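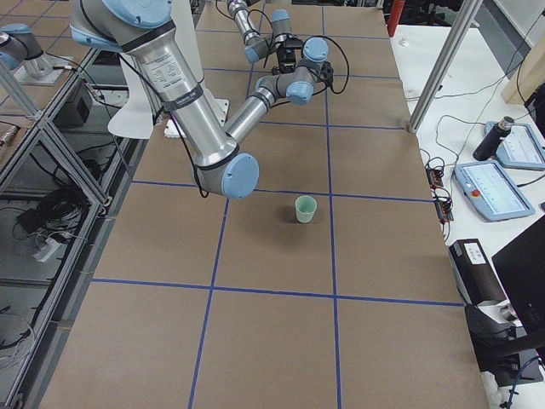
Teresa Quinlan would like the paper changed more often. Her note to the newsletter, sent after the last round of table resets, says that a covering left down for the whole of November picks up creases along the edges, and that a cup put down on a crease does not stand quite level. She asks for a fixed interval.

The present practice is as follows. Brown kraft paper is laid over the full work surface and divided with strips of blue masking tape, lengthwise first, then crosswise. The cells come out roughly square. Small items such as the pale green cup are placed inside a cell and never on the tape, so that a position can be written down by row and column.

Nkrumah Ansah has measured the wrinkling on the Brindness table. It is worst where the paper meets the metal framing on one side and the white desk on the other, and the middle cells are hardly affected. He suggests keeping light, open cups at least one cell in from either side until the paper is replaced.

Two weights of paper from Sowah were tried. The lighter one tore when the tape was lifted. The heavier one held, but comes on a roll 700 mm wide and needs a join – the join should sit under a lengthwise strip.

From the next reset the paper will be changed every 17 working days. Tape is to be pulled back slowly at a low angle and not reused. Spare rolls are in the Oritz cupboard, bottom shelf. Please enter the date of each change on the sheet inside the door.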